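Workshop > Notebook > Hand grippers
Search this notebook Search
Tags: grippers, maintenance, bench notes

Hand gripper no. 9, new pads and jaw alignment

8 September 2024

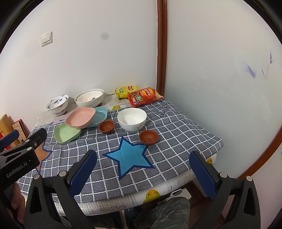 Picked this one up again after the pads on the last set started to glaze. The blue textured ones grip fine when new but the ribs fill with dust and skin oil, and then glazed cups and bowls start to slide. Cleaned the old pair first with dish soap and a soft brush to see if that would be enough. Left pad came back, right pad did not. Changed both anyway so they wear together.

Pads are from the Cerdale box, second drawer. The Vachon ones are a hair thicker and the jaws won't close all the way with them, so leave those for the bench arm.

Order of work, for next time:

Back the housing screws out a little at a time, going across and not around. They are small and the heads strip. Two of the old ones were already chewed up and went in the scrap tin. Slide the pad out from the top. If it won't move, warm it with the hair dryer on low and try again. Do not pry from the side, that is how the housing on no. 4 got cracked.

Wipe the seat with alcohol and let it dry. Fit the new pad with the texture facing in and press from the middle outward. Screws back in finger tight, close the jaws on a strip of card, then snug everything down while it is held closed. Doing it this way the faces come out parallel. Last time I tightened with the jaws open and had a gap at the tips that took the rest of the afternoon to find.

Closing force was set to 49 on the old scale and felt too stiff at the trigger. Brought it down to 43, then back up to 45, which is where it is now. I would like someone with smaller hands to try it before we call it settled.

Camera mount: checked for play, found a little, took it up at the lower clamp. Redid the calibration after that. Any time the mount is touched the calibration has to be redone, even if it looks the same as before. Add this to the Sernmont checklist, it is missing there.

Test plan is 300 open and close cycles with nothing in the jaws, look at the pads, then 70 picks on household dishes. Small clay cups, plastic dishes, china bowls, a spoon. Mixed is better than all one kind. The square plastic dishes are the hard ones when they overlap because a jaw tip has to get under one rim without pushing the rest. Snack bags go last, they leave grease and salt on the pads.

Dry cycles are done. Pads look fine, no lifting at the corners. Slight squeak from the left side near the end of travel, gone after a drop of the light oil on the pivot. Keep oil off the pads.

Picks not written up yet. Will put the misses in the Sketo log with the item and which way the jaws were turned, same as before.

Still open:
- order housing screws, we are down to the last bag
- mark the left and right housings inside, they are easy to swap by mistake
- throw out the dried-up alcohol wipes
- look at pad wear again in November, sooner if the picks get worse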